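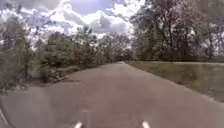
Path group, minutes, 18/06/2018, upstairs at the Rees Rooms

There: Dagmar Kolář (chairing), Océane Arsenault, Carter Friesen, Oranuch Duangkaew and me, Tanner Kennedy, on the biro again. If I've got your bit wrong, shout before the next one and I'll change it.

Last minutes. Agreed, except Carter says he offered to lend his rake in April, not to do the raking. Corrected!

Surface. We spent most of the evening on this. Dagmar thinks the tarmac is worn but good for a few more years, and I'm with her (I push a buggy along it most mornings and it's only a bit uneven, nothing that wakes the baby). Océane is less happy about the shaded side next to the bushes, where it feels rougher under her bike. Carter wanted to know if we could ask for a full resurface and Dagmar said we could ask for the moon as well. We settled on Océane writing to Flimar, who did the patching at the Vinport end, for a price on the shady stretch only.

Leaf litter. Still lying along the left edge as you walk out from the gate, bits of twig and all sorts in it. Oranuch would like it scraped back to the proper edge of the paving before autumn drops another lot on top. We have 6 brooms between us and one decent shovel. Saturday morning was the favourite, date to follow once Carter has looked at his shifts.

Bushes. The big round one on the left got its own discussion, it always does. I said trim it, as it bulges towards the path and I like to see who's coming. Oranuch said please leave it alone until the birds have finished, and she was quite firm, so we're leaving it and looking again in September. Nobody wants the tall trees on the other side touched.

Grass verge. Carter asked about a bench. Océane has a Zedar catalogue at home and thinks the plain one was £200 before delivery, which made us all go a bit quiet. There's £125 in the tin. Dagmar will ask whether we're even allowed to put one on the grass.

White line. A neighbour had asked for one down the middle to keep bikes and walkers apart. Four against, Carter for. He'd like it noted that he was for.

Any other business. Posters for the summer walk: I'm printing 20, Oranuch is putting them up. Dogs came up and we ran out of time, so dogs will be first next month.

Finished just after nine. Oranuch brought the lemon cake, thank you Oranuch, it was lovely.

TK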